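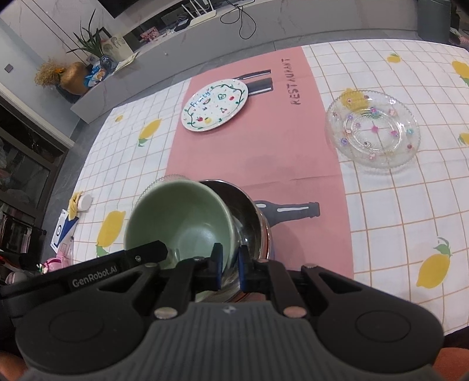 Stacking mixed dishes without chips

We keep a steel pot, a ceramic bowl and a glass bowl on the same shelf, and they end up inside one another. There's a new chip in the ceramic. Is there a proper order for nesting them?

Posted by Mudholm, November 2022

Clitine
Steel on the bottom, ceramic next, glass last, with a folded tea towel between each. Don't leave the bowl sitting on a tilt — the weight lands on one spot of the rim. My plates go in a separate pile with paper towel between them.

Nnaji
just buy plastic

Fleleo
Agree with the tea towels. Felt pot protectors work too, I paid $5 for a set in March. If your shelf is deep enough, keep the glass out of the stack altogether. A chipped rim can be sharp, so I wouldn't eat from that one.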